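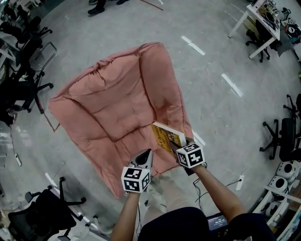
Gripper reports "closed" but the book slips on lift

Posted by Fuseini Alhassan
Community Help > Hand-Held Grippers > Faults

Our site at Lusholm operates hand-held grippers for pick and place recording. Since Wed 14 June, the right unit has reported a full grip on hardcover books, after which the book slides out during the lift. Over 800 recordings have been set aside. The left unit is not affected. Please advise whether the right unit should be withdrawn from use.

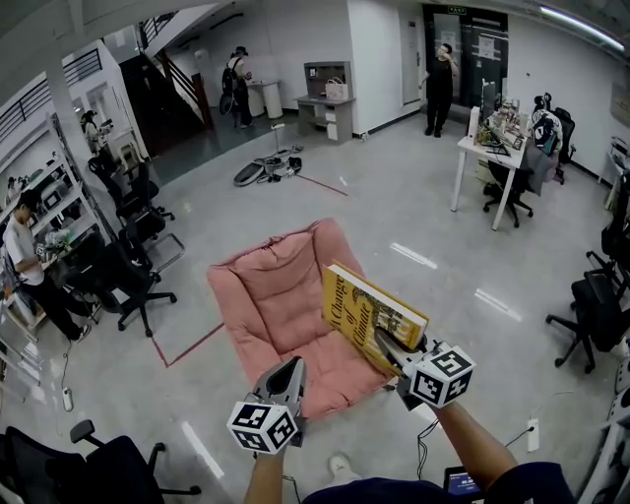 Right gripper holding a yellow hardcover above the chair.

Sayaka Imai
The unit should be withdrawn until it has been inspected. At Hollenstein we traced the same fault to worn finger pads. The closed signal is taken from motor current, and a worn pad can produce the expected current with very little friction. Replace both pads, repeat the zero procedure with the fingers empty, and perform 4 test lifts before resuming. Pads are to be inspected every 2,000 cycles.

Brencombe_Support
Check cable also. Ours was loose at the connector and the readings were wrong for 2 days.
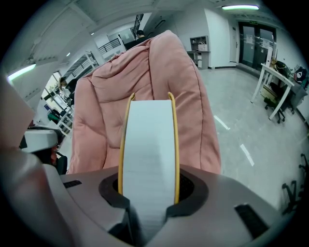
May the grip force limit be raised as a temporary measure?
The limit should remain at its set value. A higher force conceals pad wear and increases the risk of pinched fingers.

Thread status: open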